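Sorting Small Bevel Gears by Hand Feel and Tooth Count
Project report, Mechanical Workshop Module, Sadesthorpe

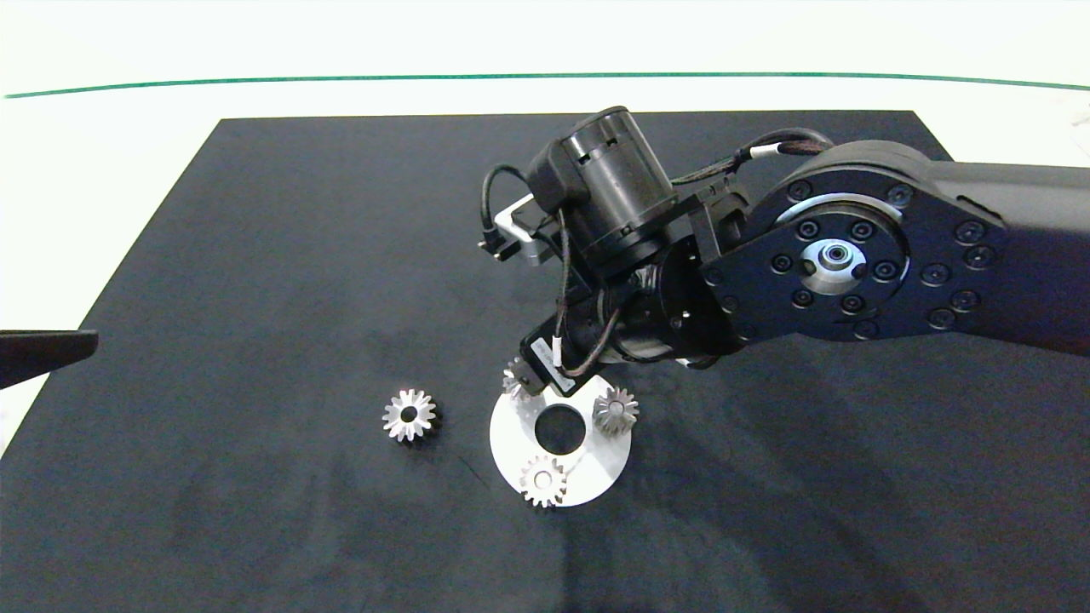

Figure 1. Gears and notched plate on the black work mat.

1. Aim

The project began in February with a tin of mixed gears left over from the Relier gearbox kits. Most had no part number. We wanted a simple way to sort them into matching pairs before they went back into the kits, using only the tools already in the workshop.

2. Materials

The tin held 199 gears. We also had a digital caliper, a hand lens, a soft brush, a black mat and a white plate to set the gears on. The plate has a hole in the centre and a notch in its edge. Small silver parts are easy to lose on a white table, so all the work was done on the mat.

3. Method

Each gear was brushed clean and checked for damaged teeth under the lens. We then measured the bore and the outside diameter, and counted the teeth twice, marking the first tooth with a dot of washable ink. The results went into a table with one row per gear.

Gears with the same bore and tooth count were put in one bag. To test a pair, we held the two gears together at right angles and turned them by hand. A pair was passed if it made a full turn without catching. We worked with 4 gears out at a time. In the first session we had far more out at once and several got mixed up, and that session had to be repeated.

4. Results

Of the 199 gears, 125 were matched and bagged. A further 45 were sound but had no partner in the tin. The remaining 29 had chipped or worn teeth and were put aside for scrap.

The bore measurement was the least reliable. Readings on the same gear changed slightly depending on how the caliper jaws sat in the hole. A set of plug gauges would be better for this. The tooth count gave no trouble once we started using the ink dot.

5. Further work

The unmatched gears should be compared with the Motaung kits, which use parts of a similar size. The mat also needs a good clean, as it has picked up grey marks.

Report submitted Monday, May 26, 2025.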